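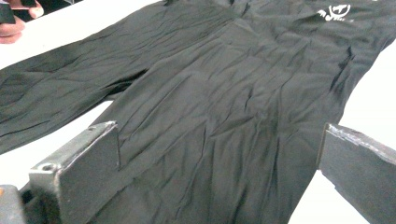
The sorting room at Skulstead had one table, a white one, and one procedure. Halima Oyelaran had written the procedure herself in her second year and revised it only when a fabric came in that it didn't cover.

Lay the garment face up. Extend the sleeves. Do not smooth it before the first inspection, as creases record how the thing was stored. Note the fibre, the colour, the closures, any mark. Then flatten, measure, fold, bag and label.

Item 772 was a long-sleeved top in a dark green that the previous recorder had entered as black. Halima struck out black and wrote green, very dark. She tilted the desk lamp. Under the lower angle the cloth took on a slight sheen along the ridges and the colour became easier to defend.

"Black," said Driss Younis, from the doorway.

"Look at the crease."

He came and looked at the crease. He was three weeks into the job and still wore his coat indoors. The heating had been set in June by someone with a different idea of the building.

"All right, green," he said. "Does it matter?"

"It matters to whoever is searching for a green one."

She entered the fibre as synthetic, thin, probably a knit, and left the percentage blank. The care label had been cut out close to the seam. The stub was tidy, done with small scissors. She recorded the stub.

There was a white printed mark high on the chest, a curved thing with a loop in it and a few strokes trailing off to one side. Halima drew it in the box provided. Her drawing looked like a bird. She rubbed it out, drew it again with more attention to the loop, and it looked like a different bird.

"Rowing club," Driss said.

"On what basis?"

"It looks fast."

She wrote: emblem, white, not identified.

The Ouazzani deposit had arrived in 12 cartons from a house on the lake road. According to the transfer sheet it contained domestic textiles, mixed, one household. The solicitor's letter, signed Filipa Sequeira, asked that the contents be listed in full before any decision on disposal, and that personal effects be held for a relative, Loubna Belkadi, who would attend when convenient. Convenient had not been defined. The first carton had been tea towels. The second and third had been tea towels and curtains. The fourth was clothing.

Halima pressed the left sleeve flat from the shoulder down. The creases in the arm ran lengthwise and gave way easily. Those in the lower body were deeper and resisted. She worked them outward with the side of her hand, centre to hem, in overlapping strokes. At the third stroke she felt a hard edge under the cloth, near the side seam.

She turned the hem back. A pocket had been sewn on the inside, by hand, in a thread that nearly matched. It was the size of a bus ticket. The stitches were even on three sides and crowded at the last corner, where the thread had been running short.

"Is that standard?" Driss asked.

"No."

She opened the pocket with the blunt tweezers and drew out a locker key on a metal tag. The tag was stamped with the word Bomance and the number 9.

Driss took his hands out of his coat. "That's the old pool. They drained it when I was in grade four."

"Do you know if the lockers are still there?"

"They were in the basement. Kelly Tindall bought the building for storage. She'd never throw out anything with a door on it."

Halima weighed the key, measured it, and assigned it a sub-number. She put it in its own bag and the bag in the tray for personal effects, which until then had held a hairbrush. On the sheet, under Associated Objects, she wrote key, metal, with tag. Under Remarks she wrote nothing for a while. The form allowed 400 characters and she seldom used more than a line.

"We could phone her," Driss said. "Kelly."

"The relative first."

"And if the relative doesn't know about it?"

Halima went back to the table. She folded the left sleeve across the chest, then the right, then brought the hem up to the shoulders, keeping the little pocket to the inside. The cloth was slippery and the fold opened as soon as she let go. She set a bean-bag weight on it and reached for the label.

Under Remarks she wrote: concealed pocket, hand-sewn, care taken. She considered the last two words, which were opinion. Then she initialled the sheet and lifted out 773, which was a tea towel.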